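Getting the two-arm cell to behave: our project report, part two

So last time I left off with the base rail bolted down and both arms powering up, and I promised the next part would be about the boring bit. Cables! I drew the short straw on cables, with Boyang Xu helping whenever he wasn't fighting the calibration script.

We call the cell Flimberg (long story, Cristóvão's fault). It's two arms side by side on a wooden table, both with a camera on the wrist, and by May we'd had 12 dropped camera connections in our log. Hongmei Jin, our advisor, told us to stop blaming the software until we'd looked at every wire. Fair enough.
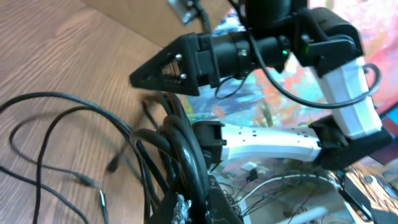 I started with the slack. If a cable is too short it tugs when the wrist rolls, and if it's too long it catches on something. We ended up giving each wrist one big loop and then keeping the rest close to the white link all the way down to the base. Guilan Long wanted zip ties everywhere, I wanted hook-and-loop straps, and we compromised on straps for anything that moves (I'm counting that as a win).

The next job was sorting out the spare leads. I'd been leaving them on the table between sessions, which made it really hard to tell what went where, so I labeled both ends of everything in our parts bin and wrote the list into the Jasten folder.

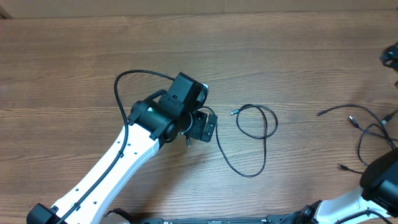
Figure 2. Left arm with its wrist camera, loose cables on the table to the right.

After that came the slow part: run one arm through its full range, stop, check the plugs, do the other arm, check again. Wumpini Tsikata read out joint angles while I watched the loops. It took us 3 evenings and a lot of chips. We found one strap that was too tight at the elbow and moved it down a little, and that was the only change we made all week. 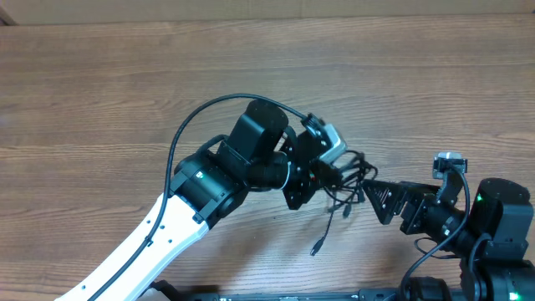 I'd also like to redo the wrist plates at some point, with a proper cable channel printed in. Cristóvão Coelho has a first sketch, but it adds weight and we haven't tested what that does to the wrist motor. The print files and the strap positions are in the folder if next semester's group wants them. Please update the label list when you swap a lead!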